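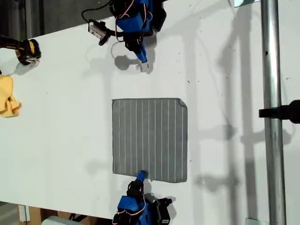
Preguntas frecuentes – kit de dos brazos Kometti para doblar textil

Página del distribuidor Tarine. Actualizada el martes, 5 de junio de 2018. Si falta algo, escribid y lo añadimos cuando podamos.

¿Qué viene en la caja?

Dos brazos montados, con servos y carcasas. Dos fuentes. Cables. Dos dedos de repuesto por brazo. Un juego de llaves allen y la hoja de calibración. Mesa no. Ordenador tampoco.

¿Cuánto cuesta?

1.375 euros el kit completo, IVA incluido. El brazo suelto no lo vendemos, ni a quien ya tiene uno. Se ha preguntado mucho, la respuesta sigue siendo no.

¿Y la cámara?

Aparte. Vale casi cualquier cámara USB que se pueda fijar encima o al lado de la mesa. El soporte del poste lo hace Helow y lo tenemos en la tienda, sección accesorios. Si ya teneis un trípode decente, probad primero con eso.

¿Qué sabe hacer recién sacado de la caja?

Moverse a mano (modo guiado), repetir lo que le habéis enseñado y tres rutinas de ejemplo: estirar, doblar por la mitad, doblar en cuatro. Están pensadas para paños pequeños, cuadrados o casi. Camisetas no. Calcetines, menos.

¿Cómo coloco los brazos?

Enfrentados, uno a cada lado de la mesa, con el paño en medio. Se puede en ángulo, pero entonces hay que rehacer la calibración entera y las rutinas de ejemplo no sirven tal cual. Separación entre bases, la de la hoja. Medid dos veces.

¿Qué paños van bien?

Microfibra con algo de textura, toallas pequeñas, trapos de cocina. Lo liso y resbaladizo cuesta: satén, forro, nailon fino. Las rayas ayudan bastante, el programa las usa para saber si el paño está girado. Sin rayas también va, pero mas lento.

Mi paño es blanco y la mesa también. ¿Problema?

Sí. Contraste, por favor. Paño gris o de color sobre mesa blanca, o paño blanco sobre mesa oscura. La mitad de los correos de soporte son esto.

¿Molestan las sombras?

Depende. Las sombras suaves del propio brazo las filtra el programa desde la versión 2. Las duras, de un foco lateral o una ventana con sol, a veces las toma por un borde del paño y el brazo va a pellizcar la mesa. No rompe nada, pero desespera. Luz difusa desde arriba y listo.

¿Puedo tener otras cosas encima de la mesa?

Fuera de la zona de trabajo, sí. Otro trapo esperando turno en un lado no molesta mientras no lo toque el recorrido del brazo. Dentro de la zona, nada. Los brazos no esquivan.

¿Los cables se enganchan?

Si van sueltos, alguna vez. Dejad un bucle amplio en cada articulación y nada de bridas apretadas. Giro completo a mano antes de encender – si tira en algún punto, más holgura.

¿Qué fuerza hace la pinza?

Poca. Lo justo para tela. Se regula en el menú de pinza, de 0 a 90. De fábrica viene bastante baja y para una toalla gruesa hay que subirla. Por encima de la mitad el servo se calienta, no lo dejéis cerrado mucho rato.

El dedo resbala y suelta la esquina. ¿Qué hago?

Lo primero, limpiar la punta. Con alcohol, sin más. Después, cinta. La de tela adhesiva agarra mejor que el plástico pelado, se da vuelta y media al dedo y se cambia cuando brilla. Ojo con no tapar el tornillo de ajuste. Y comprobad que los dos dedos cierran a la misma altura, que si uno queda más bajo empuja la tela en vez de cogerla.

¿Mejor pellizcar la esquina o el borde?

La esquina, si el paño está plano. Un dedo por debajo, el otro por encima, cerrar despacio y levantar un poco antes de arrastrar. Desde el centro del borde también se puede, pero cuelga por los dos lados y la doblez sale torcida. El error típico de principiante es bajar demasiado: la punta se clava en la mesa, el servo protesta, el paño se arruga. Dejad un pelo de aire. 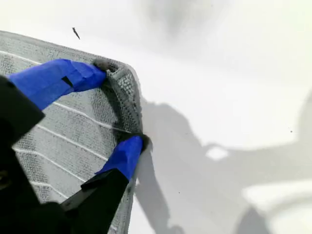 Marjan Mousavi nos escribe que en su caso el arreglo fue bajar la velocidad de cierre a la mitad, sin tocar la fuerza, y que desde entonces las toallas se le escapan mucho menos. Añade que la cinta le dura más si la pega con el dedo desmontado. Lo probamos y estamos de acuerdo en lo segundo. En lo primero, según la tela.

¿Sirven otras pinzas?

Las de Abbasi encajan con el adaptador, referencia 374 de la tienda. Son más anchas y pesan algo más, así que hay que recalibrar la muñeca. Pinzas impresas en casa: bajo vuestra responsabilidad, pero hay gente contenta.

¿Necesito saber programar?

Para las rutinas de ejemplo, no. Para cambiarlas, un poco de Python. El manual trae los comandos, está en inglés y la traduccion va por la mitad. En julio, si todo va bien.

¿Funciona en Windows?

Sí. En Linux mejor. En Mac se conecta y se mueve, pero el visor de cámara falla y no tenemos fecha de arreglo.

¿Es seguro con niños?

Es una herramienta, con supervisión siempre. El botón de parada va en la fuente, dejadlo a mano y no detrás de la mesa. Pelo recogido, mangas también.

¿Garantía?

Dos años en motores y electrónica. Dedos, puntas y cinta no entran, son consumibles. Si se abre un servo, se acaba la garantía de ese servo, del resto no.

¿Puedo devolverlo?

14 días, con todo lo de la caja. El envío de vuelta lo paga el cliente salvo que venga defectuoso. Guardad el cartón del principio, las espumas sobre todo.

¿Hacéis demostraciones?

Los jueves por la tarde, con cita. Podéis traer vuestros propios paños y los probamos allí. Limpios, por favor. Cita por el formulario de contacto, por teléfono no llegamos.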